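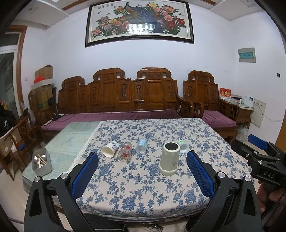

Lộc Trình

Minutes, gripper comparison group, Sat 9 November

Minutes of the September meeting were taken as read. One correction: the budget line for replacement pads should be 83, and the figure has been changed in the shared copy.

1. Hand-held grippers
The group went over the two finger pad options, the blue textured pad now in use and the plain rubber pad offered by Jillau. Từ has tried both on cups and bottles and prefers the textured pad for glass. The plain one is cheaper and easier to wipe down. Agreed to stay with the textured pad until the Jillau samples have had 200 grasps each.

2. Object set
The tabletop set has a paper cup, a glass with a red printed design and other small containers. Items lying on their sides are to be logged separately from upright ones, as the approach angle differs. Ukimik asked for heavier items. Left open – the present fingers may flex too much, and no one had a number for it.

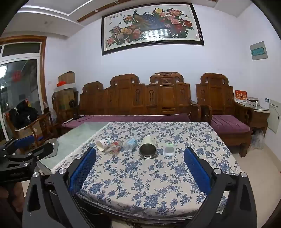 Clear plastic and glass are to stay in the set even if they bring the scores down. Birnley wants results for clear items in their own table, and this was agreed.

3. Cameras
Two lens settings were discussed. The wide one keeps both fingertips in view with the jaws fully open, but small items look smaller and the picture bends at the sides. The narrow one loses the tips. Wide setting kept for the next round. Reflections from glass were raised again and no change was made.

4. Controller
The Birnley controller drops its connection after 20 minutes on battery. Ukimik will send new firmware. Until then, sessions run on cable.

5. Targets
The goal for the full comparison stays at 3,000 grasps, split evenly between the two pads. Từ thinks this is high for the time left. To be looked at again once the first Jillau results are in.

Actions
Từ: log sheet with a column for item position.
Ukimik: firmware, and a load figure for the fingers.
Lộc Trình: order spare screws and pads, circulate these minutes.

Next meeting to be set by email.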